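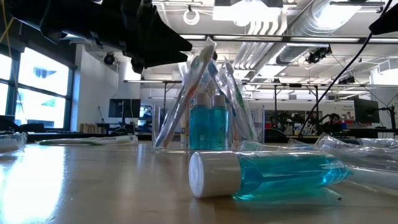
**Figure 3.** Travel-size bottles of blue liquid, two upright in a clear plastic container and one lying on the table in front of it.

## 4.2 Do small bottles reduce how much people use?

The claim that small bottles make people use less product has been repeated so often that it is now treated as settled. We are not convinced. Most of the support comes from self-reports, and people are poor judges of how much shampoo or mouthwash they pour in a given morning. Kanaujia's earlier survey in Prelwood asked 500 hotel guests whether they used less from a small bottle than from the one at home. A large share said yes. The survey did not weigh a single bottle, and its author has since said in print that it should not be cited as a measure of use.

Our own data come from the Tinudport household diary, in which 114 people recorded their bathroom products over 27 days. Half were given travel-size bottles (Figure 3 shows the general type) and half kept their usual ones. Bottles were weighed at the start and at the end. The small-bottle group did use less per day, but the gap was mostly produced by 20 people who ran out and did not open a replacement until the next shopping trip. Once those people are set aside, the two groups look much the same.

One could argue that running out is exactly how small bottles work, and that excluding these people throws away the effect. We have some sympathy with this view. But it changes the claim. A person who goes without for two days has not learned to pour less, and several diaries show heavier use right after a new bottle was opened. Whether the savings would survive a longer study is an open question – the diary was too short to answer it.

A second problem is leftover product. Packaging firms, Flivska among them, report savings as liquid sold per customer. This says nothing about what stays behind in bottles that get thrown out half full. Rastogi, who coded the diaries, found that participants often gave up on a small bottle while it still held a usable amount, most often while traveling. We have no matching figure for full-size bottles and so cannot say which format wastes more.

The Sengar model (Section 2) assumes that all product bought is eventually used. Given the above, we see little reason to keep that assumption, and the estimates in Section 5 are reported both with and without it. Readers who prefer the original version should note that it relies on the same self-reports questioned here.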